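The long table at Bendcombe

Wednesday, January 18, 2023

Lunch at Bendcombe starts late. Always has. The hall went up in 1905, tin roof, one tap out the back, and on a hot day you can smell the onions from the road.

Selamawit Feyisa is on the stove before I've found a park. Lentils, cabbage, a pot of chicken stew she won't let anyone stir. Her brother Dagim does the bread. Sour, spongy, flat as a hat. He started the batter three days ago and he's still fussing over it.

"Too cold in May, too quick in January," he says. Then he's off, another one on the pan. 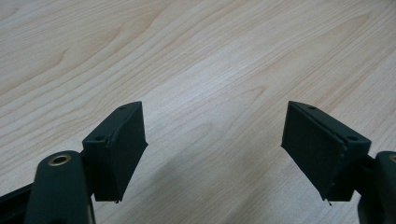
They sit 72 on a good week. Fifteen dollars a head, kids free, coffee after if you can wait for it. And you should wait. The beans get roasted in the kitchen, smoke everywhere, windows open, someones uncle arguing about the cricket.

The town's only got 800 people so you do the sums. Farmers come. The Woldemariam family drive in from Flaria, over an hour each way, with a cooler for leftovers. Mrs Jandano brings her own cushion.

No menu, no bookings. Eat with your right hand, tear don't scoop. I had thirds. Selamawit wanted to know why I'd stoped.

Next lunch is the first Sunday of the month, doors at noon, food when its ready.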